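Four hundred bowls later

April's target at Skenholm was 2000 runs of the dish rack task. We have 400, and I already don't trust a good part of them.

The idea is that Kvaran watches enough bowls go into enough racks and works out the rest. Maybe. My worry is that it learns our table, our bowls and my bad habits on the left arm.

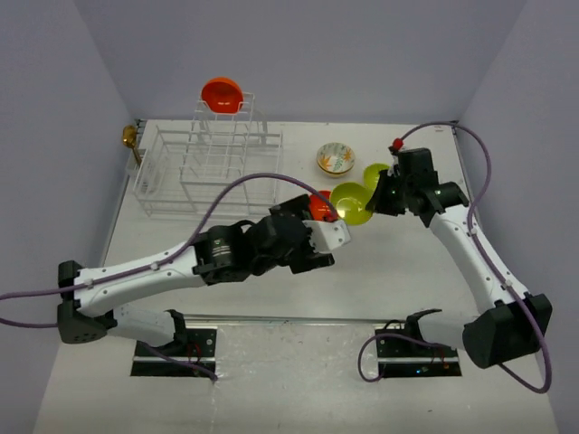

Left gripper on the red-orange bowl, one orange bowl up on the rack.

I asked for a second rack and some chipped plates. The answer was more hours – same bowls, same walls. So Tuesday I'm back at 8, and I'll be keeping my own list of the runs I'd throw out.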